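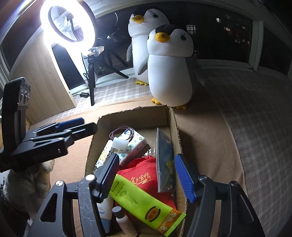

The woman who runs the packing table at the Gurberg hall has sent out more than 70 boxes since last May. Each one goes to a person who has just been given the keys to a room or a small apartment and has very little to put in it. She agreed to talk on the condition that her name stay out of it, and she went on sorting while she answered.

"People think of pots and sheets first," she said. "Those get donated all the time. What they don't have on the first night is tissues, or a cable for the phone. You can sleep in your coat one night. You can't do much with a dead phone."

The small-goods box was her idea. Before that, everything went into large bags, and the little items sank to the bottom or got left behind in the car. Now the big items still travel in bags, and anything that fits in a hand goes in a box of its own.

She doesn't buy boxes. They come from the Mahama grocery on the corner, which leaves them flattened behind the store on Wednesdays. She tears the top flaps off with her hands.

"I used to cut them. I had a nice knife and it disappeared, so I tear them. It looks rough and it makes no difference. With flaps on, people close the box and stack something on it, and then you get crushed things. With no flaps they can see what's in there and they carry it level."

A torn side does bother her if it runs down too far. She folds tape over the top edge when the box is going on the bus with somebody, and leaves it alone when it is going by car.

Asked how she decides what goes where, she said the order had changed a few times. Soft packs go in first, against the walls, because they hold the rest steady. Tissues are the best for this. Chargers and other hard pieces sit on top of them, where they can be found without emptying the whole box. Cables get coiled by hand and tucked in behind.

"No rubber bands. They dry out and snap, and then you have a knot. A loose coil is fine if it has something to lean on."

She tests every charger before it is packed. The hall has one outlet she trusts, by the door, and an old phone stays there for that purpose. Anything that gets hot goes in the recycling bin. Most of the cables come from an office clear-out at Herow two winters ago, when the hall was given a crate of them, and she thinks there are 50 left. After that she will have to start asking.

Tissues she does spend money on. The plain ones cost less, but she gets the printed packs when the price is close, and the children in a family tend to claim those right away. "I had a boy who kept the empty wrapper. His mother told me later. So I buy the ones with pictures if I can."

Most of the packing happens in the evening, after her regular job. She likes to spread a cloth first so that small things don't roll off or get scratched, and any cloth will do. Working late has its problems. She has packed the same item twice in one box, and once sent off her own reading glasses with a delivery to Skamness. They came back in the mail.

There is a list taped inside the cupboard, 34 items long, and she admits that few boxes have everything on it. She packs what is on the shelf that week. If batteries are short, the box goes without batteries, and she writes that on a slip so the person knows to ask.

"I don't hold a box back for one thing," she said. "Somebody's waiting for it."

What she needs at the moment is dish sponges, night-lights and scissors. She does not need mugs. There are two shelves of mugs, and she would be glad to give some away to anyone who stops by, new apartment or not.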